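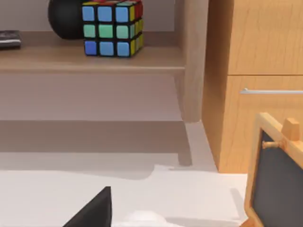 Residual Moisture in Stored Oats: A Comparison of Two Drying Schedules

1. Background

Oats harvested in a damp fall often go into the bin above the moisture level recommended for long storage. Small farms without a heated dryer rely on fans that push outside air through the grain. The question in this project was whether running the fan only during the drier hours of the day gives the same final moisture as running it around the clock, and how much electricity is saved.

The work was carried out in October at the Bovska farm site under the supervision of Babita Dixit.

2. Materials and method

Two identical steel bins were filled from the same field. Bin A was aired continuously. Bin B was aired from 10 a.m. to 6 p.m. only. Both trials ran for 18 days. Samples were drawn with a grain probe at 3 depths and dried in the laboratory oven, and moisture was calculated on a wet basis. A Flevitz plug-in meter recorded the power use of each fan.

The probe has to be pushed in slowly. In the first two samplings it was not, and grain from the upper layer fell into the lower chamber. Those readings were dropped from the analysis.

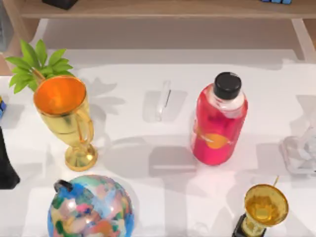 3. Results

In total, 128 samples were kept. Both bins dried from the floor upward, as expected with air entering from below. The top layer of Bin B lagged behind that of Bin A for most of the trial, but the gap had closed by the final sampling. The bottom layers did not differ at any point.

The fan on Bin A ran without interruption except for a short power failure – this was logged and left uncorrected. The fan on Bin B used one third as much electricity over the full period.

4. Sources of error

The bins stood side by side, and Bin A shaded Bin B in the late afternoon. Outside humidity was read from a single sensor on the north wall of the barn. One season and one variety are not enough to set a general rule, and a wetter month could keep the top layer damp long enough for mold to start.

5. Further work

The trial should be repeated with a humidity switch in place of the timer. The switch has been ordered, and the wiring plan is in Appendix B.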